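Griven Task Planner, version 2: a long review after a season of stacking dishes

I put off writing this one because I wanted to live with Griven for a while before saying anything, and I'm glad I did, since my opinion in November was a good deal grumpier than the one I hold now. If you only want the short version: it is the friendliest task planner I have used for tabletop work, the perception side is better than I expected, and the logging will make you want to lie down on the floor.

For those who haven't run across it, Griven sits between your camera and your arm controller. You tell it what the table should look like when the job is done, it works out an order of picks and places, and it hands each step down to whatever motion planner you already have. We run it on top of Trukia, which we've had for years and which I could probably configure in my sleep. Before this we did our sequencing with a homemade state machine that Duygu Sarıgül wrote (very good, and very much only understood by Duygu Sarıgül), so I came to Griven with a fair amount of affection for the old way.

Setup took me an afternoon and a bit of the evening. The installer is lovely, with plain messages and a progress bar that means something, and the calibration wizard walks you through the camera-to-base transform without assuming you remember which way the quaternion goes. I did it twice, because the first time I skipped the part about letting the arm settle between poses and got an error of 23 millimeters, which I blamed on the software for a good hour before I read the page properly. My apologies to the authors! Done by the book, it came out fine and has stayed fine.

Our main test is tidying colored plastic cups and bowls, and this is where the planner earns its keep. Nested dishes are hard on perception. Two cups of one color sitting inside each other look an awful lot like one cup with a thick rim, and a bowl buried in a stack may show only a thin band of itself. Griven keeps a list of guesses for each object and doesn't commit until it has to, so a cup that might be two cups stays "one or more" in the plan until there's a reason to decide. I thought this was fussy at first. Then I watched our old state machine and Griven take turns on the same table, and I stopped thinking so.
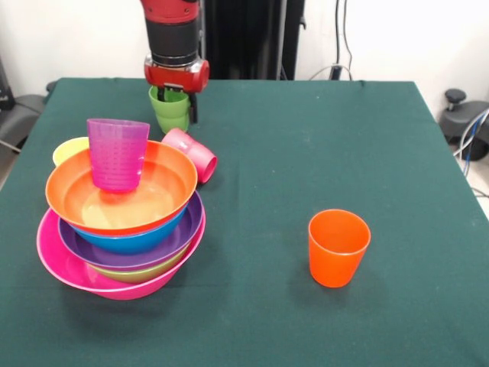
Does the planner need a graphics card to run? The planning itself runs happily on an ordinary processor, and only the object detector gets noticeably faster with a card.

On that subject, replanning speed is good enough that I've stopped thinking about it. With our usual table, a fresh plan comes back in 63 milliseconds once the detector has had its say, and I have the planner set to give up at 500 and ask for another look. It hardly ever hits that limit. When it does, the culprit is usually a stack with several bowls in it and a cup standing in the top one, where the number of possible orders gets silly. You can tame this by telling it that a stack may be treated as a single thing, a checkbox buried three menus deep under "Grouping hints." Please, somebody, move that checkbox.

The goal editor deserves a kind word too. You drag little shapes around on a drawing of the table and say what goes in what, and the result saves as a text file that a person can read and fix by hand. I've used Gonden for the same job, and while Gonden has more features, I always felt I was filling out a tax return. My students (I have two this term) took to the Griven editor without any help from me, which freed up my mornings nicely.

Now the grumbling. The log files are enormous and chatty and leave out the one thing you want, namely why a grasp was rejected. You get a code. The code is in the manual, but the manual groups the codes by module and doesn't number the pages — so you end up searching, and scrolling, and making tea. I wrote a small script to translate them and I'd be happier if I hadn't needed to. Gripper models are the other sore spot. If your fingers are long and thin, as ours are, the default collision shape is too generous, and the planner will refuse perfectly reasonable grasps on anything close to a neighbor. Drawing our own shape fixed it, though the tool for drawing it crashed on me more than once and doesn't autosave.

Support has been pleasant. I wrote in about the crash and got a reply from a real person before lunch, with a workaround that did the trick and a promise of a fix in the next release. I haven't seen the release yet, but I'm hopeful.

Would I buy it again? I would, and I've already asked for a second license for the other bench, where the Jaramillo detector is still doing things its own way and could use the company. If your work is a single known object on a conveyor, you can do without it. If your table is crowded and things keep ending up inside other things, give the trial a go, and look for that grouping checkbox on the first day.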